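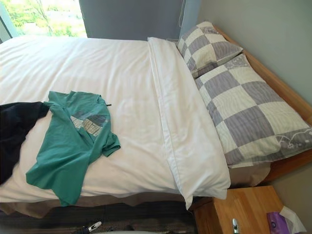

Zarmeena Sethi pergunta se a capa branca Landel pode ser usada com fronhas de outra linha, estampadas ou em xadrez, sem comprar o conjunto completo. Pode. A capa é vendida avulsa e as fronhas são um artigo à parte, com referência própria.

Capa de edredão Landel, branca
Fabricante: Vuva
Referência: 306
Utilização: cama de casal

Composição e tecido
Algodão penteado em ponto percal, sem acabamento antirrugas. O tecido forma vincos ligeiros depois de estendido; passar a ferro ainda húmido reduz a marcação. As costuras laterais são duplas, com margem interior rematada.

Fecho
Botões ocultos no lado dos pés, com pala interior de 20 cm. Os cantos têm fitas para prender o edredão - duas por canto, cosidas à margem da costura.

Dobra à cabeceira
Para uma dobra larga junto às almofadas, escolher a medida de comprimento acima da do colchão. A dobra faz-se com o edredão já preso nos cantos superiores, puxando a capa e o enchimento em conjunto. Com enchimentos de inverno a faixa fica mais alta e tende a abrir; nesse caso, dobrar só o lençol de cima.

Fronhas
Não incluídas. Em branco, cinza-azulado ou xadrez, conforme a coleção em catálogo. As fronhas estampadas lavam-se em separado nas três primeiras lavagens.

Lavagem e conservação
Lavar a 60 °C, do avesso, com a capa abotoada. Centrifugação máxima de 1,000 rpm. Secagem em máquina a temperatura média. Não usar lixívia com cloro. Encolhimento previsto até 3% no comprimento, já considerado na medida de corte.

Encomendas e devoluções
Expedição em 48 horas para artigos em armazém. A medida extralonga é confecionada por encomenda e volta a estar disponível em junho. Aceitam-se devoluções de capas não lavadas, na embalagem de origem.

Peças de substituição
Botões e fitas de canto pedem-se pela referência da capa, indicando a medida. As fitas são fornecidas em branco, por coser.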